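Saturday, evening

Today I trained the cable policy again, with 400 demonstrations in place of 202. My question is still if more data helps with the thin cable, or only with the thick one. 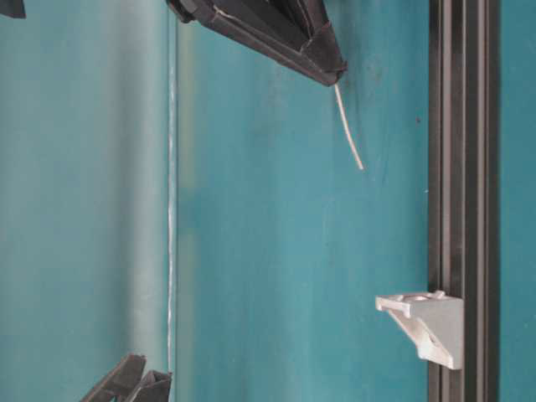

The loss went down quickly, but I do not trust the loss. At Evstead they select the checkpoint by rollouts, and I will do the same.
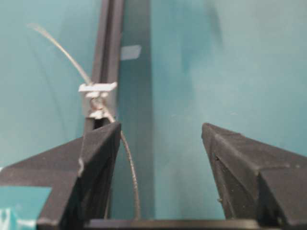 My worry is the wrist view. When the policy sees only this view, it has few points to hold on to. The cable curves down between the two black fingers, and the part far from the clip is blurred. I added blur to the training images – roughly 228 of them I checked by eye.
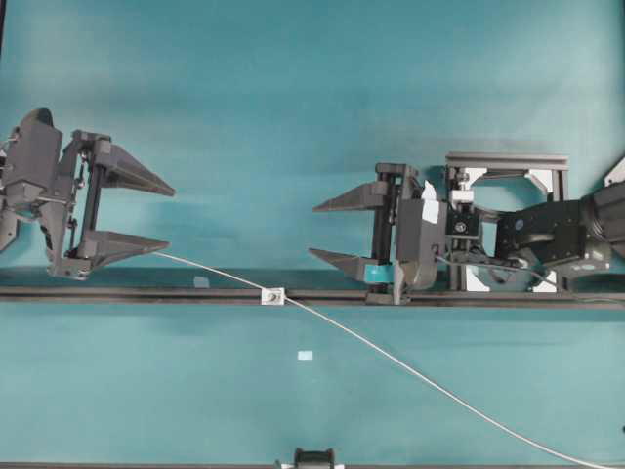 For tomorrow

Run Telleck without the wrist view, same seed (3737). Write down every failure, also the small ones.

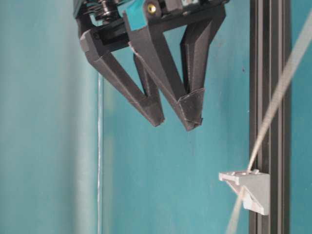 If the result is the same, I must change the action chunk length. I am tired, but the method chapter has now two more pages.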